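Progress report to Statbridge, second period
Project: Comparison of grippers for mixed small goods
Site: Risholm laboratory

Work since the last report

In this period we finished mounting the second gripper and began the comparison which was described in the work plan. Both grippers now run on the same arm and with the same controller, so the results can be put side by side. The change from one gripper to the other still takes too long, mainly on account of the cables, and we have asked Vodberg for a longer set.

The first series is complete. It has 251 grasps with the wide two-fingered gripper, all made on the white table under the same lamps. The plan asks for 2000 grasps in total, so we are behind the schedule. Two weeks were lost when the controller had to be sent back for repair.
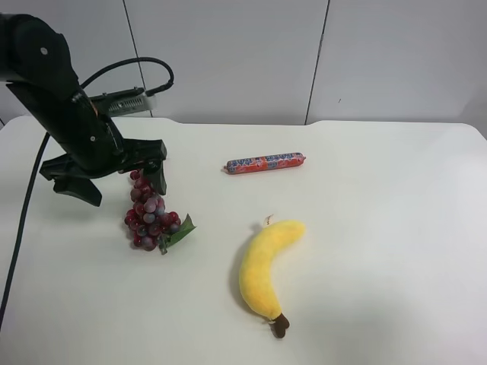
Figure 1. Two-fingered gripper, open, over the artificial grapes. The packaged sausage and the plush banana are also on the table.

The grapes are the most difficult object until now. If the fingers close too high, the bunch turns and slips out – this was the most common failure in the series. The banana is soft and forgives small errors of position. With the sausage we have good results when the fingers close across it, and poor results when they close along it.

Camera and software

The calibration of the camera was repeated after the gripper change. We noticed that the position error grows towards the far side of the table, and Xiao has promised a corrected lens file in December.

Next period

We will run 200 grasps with the narrow gripper first, as a short check, and then go on with the full series. We ask Statbridge to approve the purchase of spare finger pads, as the present ones show wear. The budget is otherwise unchanged.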